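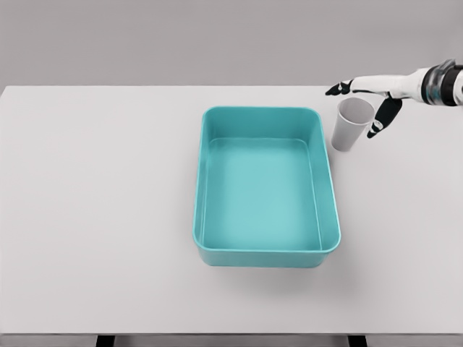
Rendering of a teal plastic tub on a white tabletop

Residual income valuation

Residual income valuation is a way of working out what a company's stock is worth by starting with its book value and adding the profit it is expected to earn beyond what its owners require. It is one of the most elegant tools in corporate finance, and a wonderfully practical one, too – much of what it needs can be found in an ordinary annual report.

Method

Residual income for a year equals net income minus an equity charge. The charge is the book value of equity at the start of the year multiplied by the cost of equity. Each future year's residual income is discounted to the present, and the total is added to current book value.

Take Cledenport, a pump maker with opening equity of $533 million, net income of $145 million and a cost of equity of 5 percent. The equity charge is $26.65 million, leaving a remarkable $118.35 million of residual income!

Strengths and limits

The model shines with companies that pay no dividends or have negative free cash flow. Because book value is counted up front, less of the answer hangs on distant forecasts. It works less well where items bypass the income statement, such as certain currency adjustments – analysts usually correct for these first.

See also

Discounted cash flow
Dividend discount model
Cost of equity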